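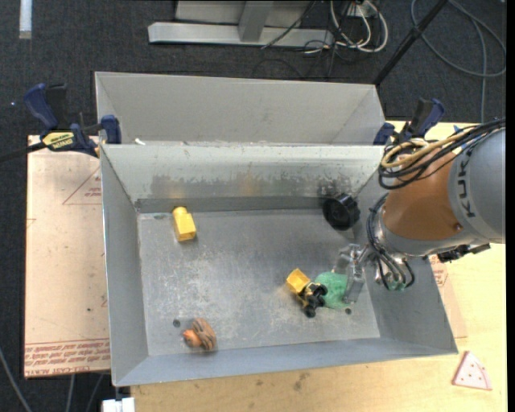 3 minute read
Last updated October 20, 2018

The Odds and Ends Bin

I have a soft spot for the bottom of a toy box. You know the layer I mean, under the puzzles and the dress-up stuff, where the little things end up that don't belong to any set anymore. A yellow dump truck. One toy brick. A black knob off who knows what (our old stove, I suspect, but the stove left in March so I can't check).

I've been sorting ours for two evenings now, on the kitchen table, and I'm having a better time than I expected! My system used to be one giant plastic tub, and the trouble with a giant tub is that you have to tip the whole thing out to find a truck. So I've gone over to shallow metal bins. Sloped sides are the best part, because small stuff slides down to the middle and you can scoop it up with one hand. They get scuffed and they hold dust like crazy, but a damp rag takes care of most of it. If yours wants to skate across the table while little hands are digging, a couple of bar clamps on the rim will hold it still. Keep the handles pointed away from whoever is short.

Bevan Gilchrist over on Jarside Road sorts by color, which looks gorgeous for one afternoon. I tried it and gave up at green, where I had a washcloth, half a dinosaur and a crayon. Now I just do wheels, blocks, soft things, and "ask somebody." The last pile is the biggest. I'm keeping it until Thanksgiving and then I'm being brave.

Anything you don't want can come to the Reltham toy swap. Last time we had 70 families through the door and I went home with more than I brought, so please learn from me and leave the big bag in the car. Trucks go fast. Loose bricks are welcome too, just put them in something with a lid!

Comments

kumarasinghe_mom: Soft things pile is a trap, it all needs washing first. Ask me how I know.

Vavis Lane Jen: Can we bring puzzles if there are 2 pieces missing?

R.T.: we have three knobs in our drawer and no idea either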